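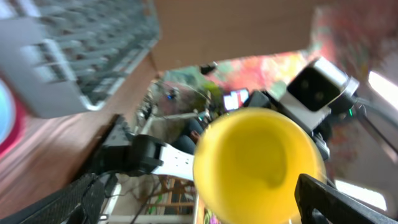
冠词这件小事:与梅松·奥恩聊英语里的 a 和 the

约好的时间是下午两点,我到得早了一些,梅松·奥恩(Maysoun Aoun)到得比我还早。她已经泡好了一壶薄荷茶,桌上摊着一叠学生的作文,最上面那张被铅笔圈得密密麻麻。她一边给我倒茶一边道歉,说本来想在我来之前改完的,可是改着改着就看进去了,"学生写他外婆的院子,写得真好,我都忘了自己是在找冠词错误。"

我认识她的课,要比认识她本人早得多。好几年前我在Ristley语言学校旁听过一个晚间班,那时候讲台上的老师是塔梅尔·纳贾尔(Tamer Najjar),他上课用的那套冠词讲义写得清楚又耐心,我一直留着。后来才知道讲义是梅松编的,塔梅尔只是每年在后面添几道练习。所以这次采访,我心里多少带着一点老学生的私心,有些问题是替读者问的,有些就是我自己一直没弄明白的。

梅松的母语是阿拉伯语,她教英语语法,班上这些年以中国学生居多,到今年正好九年。我问她为什么偏偏对冠词这么上心,毕竟大多数老师一提起语法,先想到的总是时态。她笑了,说最初是被学生逼的。

"我刚开始教中国学生的时候,备课备得最认真的是完成时,结果他们学完成时并没有我想象的那么吃力。有一天下课,一个学生拿着作文来找我,很有礼貌地问:老师,您在这里加了一个 the,在下面又划掉了一个 the,两个句子看起来一样,为什么?我看了半天,知道自己改得对,可是说不出道理来。那天晚上我没睡好。"

她说阿拉伯语里有定冠词,却没有和 a 对应的独立的词,所以她自己学英语的时候,the 学得快,也错得多,总想在抽象名词前面加一个 the。"阿拉伯语里说'生活很美',生活前面是要加定冠词的。所以我年轻的时候写过不知道多少遍 The life is beautiful。中国学生倒不这么写,他们写 Life is beautiful,一次就对了,然后转过身来写 I bought book yesterday。大家掉进的坑不一样,我觉得这很有意思。"

我跟她说,我上中学的时候背过一条口诀,第一次出现用 a,第二次出现用 the。她点点头,又摇摇头,说这条口诀她也教,只是从来不敢让学生只带着这一条回家。

"你看,I saw a dog in the park. The dog was chasing a bird. 这样的句子用口诀完全没问题。狗第一次出来,听的人不认识它;第二次出来,听的人已经认识了。可是同一句话里还有一个 the park,公园也是第一次出现呀,怎么就用了 the 呢?学生一问,口诀就不够用了。因为我们镇上的人说公园,大家都知道是哪个公园,或者说,说话的人觉得听的人不需要再追问是哪一个。所以我宁愿让学生多问自己一句话:听我说话的这个人,知不知道我说的是哪一个?"

她说这句话的时候把铅笔放下了,在课堂上大概也是这样。她有一个办法,是让学生两个两个坐在一起,一个人念句子,另一个人只许问一句"哪一个?"。如果问得出口,那个名词前面多半还不该用 the;如果问出来觉得傻,那就可以放心用了。比如有人说 Please close the door,房间里只有一扇门开着,再问"哪一扇"就有点傻了。又比如说 the sun、the moon,没有人会问是哪个太阳。

"他们玩得很吵,"她说,"隔壁教室的老师来敲过门。可是吵过以后,他们记得住。"

聊到这里,我把带来的几个问题翻了出来,其中有一个是编辑部收到过很多次的。

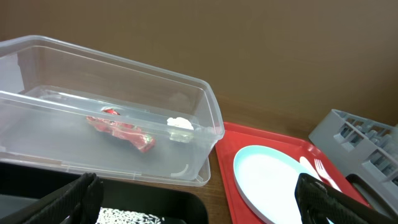

用 a 还是用 an,是看单词的第一个字母吗?

看第一个音。单词开头读出来是元音,就用 an;读出来是辅音,就用 a。所以是 an hour,因为 h 不发音;是 a university,因为开头读作 /j/;还有 an honest man、a European country、an MP,都是按读音来定的。

梅松说,这一条是冠词里最讲道理的一条,也是学生最容易放心得太早的一条。她特意提醒,决定 a 和 an 的是紧跟在后面的那个词,中间插进一个形容词,冠词就可能跟着变:an apple,可是 a red apple;a uniform,可是 an old uniform。"学生改作文的时候喜欢往里面加形容词,想把句子写漂亮一点,加完以后忘了回头看前面。我自己写英文邮件也犯过,发出去才看见,脸都红了。"

我又问她,中国学生最常见的错误到底是哪一种。她没有马上回答,起身去翻书架,翻出一个蓝皮的本子来。原来她和同事罗萨里奥·卡多佐(Rosário Cardoso)有一段时间做过一件很琐碎的事,把学生作文里带冠词错误的句子一句一句抄下来,抄了808句,再按错误的类型分开。那一届她们班上有38个学生,几乎每个人都在本子里"做过贡献",这是她的原话。

"最多的是漏。该有 a 的地方没有,尤其是可数名词单数。She is teacher,He has car,这样的句子到了中级班还是有。中文说'她是老师',多自然呀,干干净净的,为什么要多出一个词来?我很理解他们。所以我现在教得很笨,我请他们写完作文以后不要管别的,先把所有单数可数名词圈出来,一个一个看前面有没有东西。a 也好,the 也好,my 也好,this 也好,总得有一个。光着身子站在那里的,十有八九是错的。"

那剩下的"一二"呢?她一听就来了精神,说这个她可以讲一下午。比如 go to bed、by bus、at school,这里面的名词看着是可数的,前面却什么也没有。She is in hospital,在英国英语里说的是她住院了;She is in the hospital,在英国人听来多半是说她人在医院那栋楼里,也许是去看朋友的。美国人呢,住院也说 in the hospital,所以学生看了美剧再来上她的课,总要举手。

"我就跟他们说,你们两边都没听错,"梅松说,"考哪一边的试,就先按哪一边写,写作文的时候别换来换去就好。"

茶喝完了,她又去续了一壶,回来的时候接着刚才的话往下说,好像中间没有断过。她说还有一类错误,本子里数量不算最多,可是改起来最费口舌,就是泛指。想说"狗是忠诚的动物",学生会写 Dog is loyal animal,也会写 The dogs are loyal animals。前一句缺了东西,后一句则让人以为在说某几只特定的狗。日常说话里最稳妥的是复数不加冠词:Dogs are loyal animals. 至于 The dog is a loyal animal,也可以拿来说整个种类,只是口气正式一些,像百科书里的句子,单独听还容易误会成某一只狗。 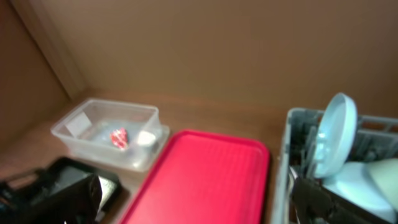
她教这一块的时候,会先放一放规则,请学生说自己喜欢什么。I like music. I like dumplings. I like old films. 说上几轮,大家都顺口了,她再问一句:昨天晚上电影里的音乐,你喜欢吗?这时候就得说 I liked the music in the film,因为后面那一截 in the film 把音乐给限定住了。学生自己说出来,比她在黑板上写三遍都管用。

不过她也承认,后面跟着一截修饰语,并不等于前面一定要有 the。"有个学生叫埃利·卡拉姆(Elie Karam),特别用功,他给自己总结了一条:只要有 of,就用 the。结果他写 I drank the cup of tea,读的人就要想了,哪杯茶?前面提过吗?其实他就是喝了一杯茶,a cup of tea。我很舍不得打击他,那条规则他用红笔写在本子的第一页呢。后来我们坐下来一起把它改成了'有 of 的时候,停下来想一想',他也挺高兴的。"

说到教材,我提起最近在Matley上线的那套冠词练习,听说她参与了编写。她连忙摆手,说主要的力气是塔梅尔·阿扎尔(Tamer Azar)出的,她只负责挑句子和写解释。(她有两位同事都叫塔梅尔,学生为了区分,管一位叫"讲义塔梅尔",管另一位叫"电脑塔梅尔",她说起来也就跟着这么叫了。)整套练习一共252道题,每一道都是一小段话,从来没有孤零零的一个句子。

我问她为什么这么坚持。

"因为只给一个句子,冠词常常是没法判断的呀。I need to talk to ___ doctor. 填 a 可以,填 the 也可以,要看我们刚才说没说过这位医生。以前的练习册喜欢出这样的题,后面答案只给一个,学生填了另一个,就被判错了,他还以为自己不懂。他懂的,他脑子里想的是另外一个故事罢了。我不愿意让学生在这种地方受委屈,所以每道题前前后后都给够。做起来是慢一点,有的学生抱怨说像在做阅读,我说那不是正好吗?"

她还讲了一个小细节,说写解释的时候,她给自己定了一个规矩,不许用"习惯用法"四个字来打发人,除非真的找不到别的话说。像乐器前面传统上加 the,play the piano,而球类运动不加,play football,她会老老实实地告诉学生这个就是要记的。可是像 the Alps 和 Mount Everest 这样的,她就愿意多写几行:山脉是一群山,名字是复数的样子,一般带 the;单独一座山的名字,一般就不带。国家的名字也差不多,China、France 前面什么都没有,the Netherlands、the Philippines 是复数的样子,the United Kingdom 里面有个普通名词 kingdom,这几个就都带上了。

"学生把这些放在一起看一看,会觉得世界没有那么乱,"她说,"总有几个例外的,比如 the Hague,碰见一个记一个就行了,不用提前害怕。"

我自己的那个老问题,是留到快走的时候才问出口的。我说我写英文写了这么多年,冠词还是常常拿不准,写完了总要请人看一遍,是不是已经没有指望了。她听完大笑,把那个蓝皮本子推到我面前,翻到最后几页,上面有一些句子的字迹跟前面不一样。她说那是她自己写错的,罗萨里奥替她抄进去的,里面就有一句 The life is beautiful 的近亲:The happiness is important。

"我到现在写得快的时候还会这样。我的办法就是隔一个晚上再看,而且只看冠词,别的一概不看,拼写错了也先放过去。一遍只找一样东西,眼睛才够用。你回去也试试,找一篇你以前写的,别找太长的,一页就够了。"

她还建议我多抄句子,抄那种写得朴素的英文,食谱、说明书、给孩子看的故事都可以,抄的时候把每个 a 和 the 都小声读出来。中国学生说话的时候容易把冠词吞掉,嘴上没有,笔下自然也就没有了。这两个词平时都读得很轻,a 读 /ə/,the 在辅音前读 /ðə/,在元音前读 /ði/,轻归轻,位置要给它留着。她当场念了一段食谱给我听,是做柠檬蛋糕的:Take a large bowl. Put the butter and the sugar in the bowl. 念完她问我,黄油和糖明明是第一次说到,怎么就用了 the?我想了一会儿,说因为前面有配料表,读的人已经知道是哪些黄油、哪些糖了。她高兴得拍了一下桌子,说就是这样,然后又问我那个碗呢,我们就这么又讲了半个钟头的蛋糕。

Ristley语言学校的下一期冠词短期班仍由梅松·奥恩主讲,报名可以直接到学校前台办理,上课请自带一篇自己写的英文短文,手写的也可以。

本文采写于27/05/2019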